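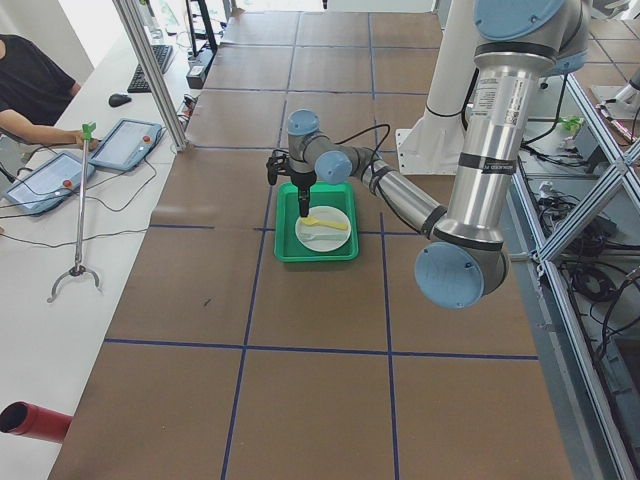
The spoon is the easy one, Da-eun Yeom tells me. Forks are worse, because the tines catch on things, and the worst is a teaspoon lying face down on a plate with a deep rim. She has opinions about every piece of cutlery in the building, and after a day at Braldale I have a few of my own.

I came to see a robot clear a table. I have wanted one at home since I was eight and it was my turn to do the dishes, and every couple of years somebody shows a video that makes me think the wait is over. Then I go and visit, and the wait is not over, but it's shorter than it was! That's how I felt on the train back from Braldale, where a small company called Skuladum has spent two years teaching industrial arms to do the sort of work a ten-year-old does while complaining.

The job looks like nothing. There's a tray, a dish on the tray and something plastic to eat with on the dish. Pick up the spoon, put it where spoons go. Pick up the plate, put it where plates go. A person does it while talking on the phone. The arm has to work out where the spoon is, which way it's facing, how far down the gripper can go before it hits the plate, and how hard to squeeze, and it has to work all of that out again if the tray is an inch to the left.

Yeom's team ran 300 attempts at clearing a single place setting in July. The arm got all the way through 105 of them without help. When she told me the number I must have made a face, because she laughed and said I should have seen the spring.

What goes wrong is wonderfully ordinary. The gripper closes a hair too early and the spoon skids. It gets the fork and the plate comes along for the ride. Min-kyu Ra, the engineer who writes most of the control software, told me he can now guess from the sound of a dropped spoon what the arm did to drop it (a clean clack means it let go, a scrape means it never had hold). He spends as much time on tape and tabletops as on code. A blue line on the work surface is a landmark he can check by eye, and if an arm says it's over one square and he sees it over the next, he knows where to start looking.

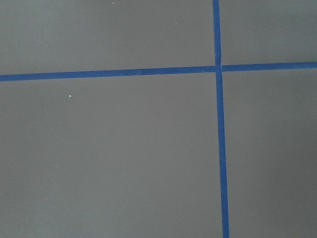 Blue tape crossing on a gray surface, from a camera at the wrist. The two sides of the horizontal line don't quite match up.

I loved this part of the visit more than I expected to. We tend to picture household robots arriving as a finished thing in a box. Up close, progress is people laying tape by hand, arguing about plates and moving a tray over one square to find out what breaks.

So can machines do the chores yet? On a shop floor, some of them, and very well. At Ovusero, a packaging plant a short drive away, I watched an arm set jars into cartons for most of a morning and it never missed while I was there. Jae-in Sung runs that line and he is a fan, with conditions. Every jar is the same jar. It arrives in the same place, upright, with the lid on. When the plant switched to a slightly taller lid, his crew lost most of a shift to getting the arm going again. Two people on the line could have switched over in the time it takes to say so.

Kitchens are all taller lids. Nothing arrives upright, half of it is sticky, and the cat has moved the rest.

Two arms might help, and that's where Skuladum is putting its effort now. Think how rarely you do anything at the sink with one hand. One hand steadies the plate, the other goes after the fork. Getting a pair of arms to share a table without swinging into each other is a problem all by itself, and Ra keeps both of them slow enough that I could have finished a sandwich during a single pickup.

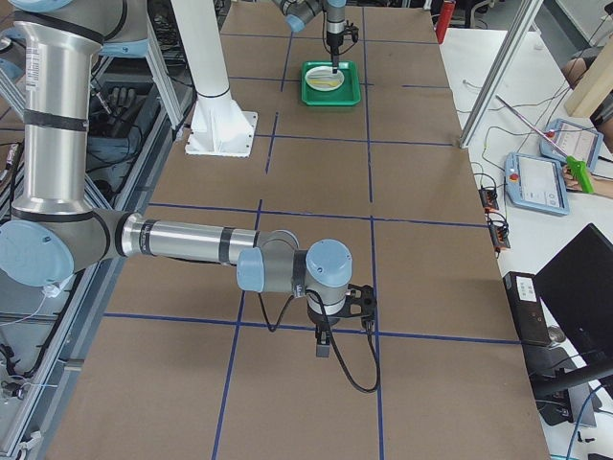 Two arms over the taped table, with the tray in one cell of the grid and a gripper pointing down into the dish.

Mal-soon Yeo is the skeptic I was hoping to find. She managed the kitchen of a care home called Ha for 30 years, and Skuladum pays her to come in and tell them what they've got wrong. Her list is long. Real plates come back with food on them. Real plates come back stacked, with the napkin in between. She would take a machine that scraped and stacked, however slowly, over one that could pick up a clean spoon beautifully, and she has told them so more than once.

"I don't need it to be quick," she said. "I need it to still be going at nine at night when I'm not." 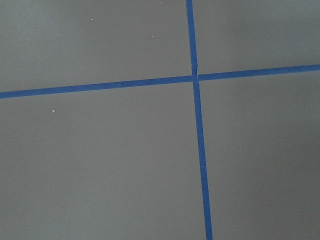 That changed how I thought about speed. A robot that needs half an hour to clear the table is useless at a restaurant and perfectly fine in my house, where the plates sit there until morning anyway. Yeom agrees, up to a point. Slow she can live with. It's the failures she wants down, because a machine that needs rescuing two times out of three is one more chore.

Kyung-hwa Ma, who started the company, wouldn't give me a year for when this reaches anybody's kitchen. She did say the first customers will probably be cafeterias, with one kind of tray and one kind of plate, somewhere halfway between Sung's jars and my sink. I asked whether she had a robot at home. A dishwasher, she said, and she still rinses everything first.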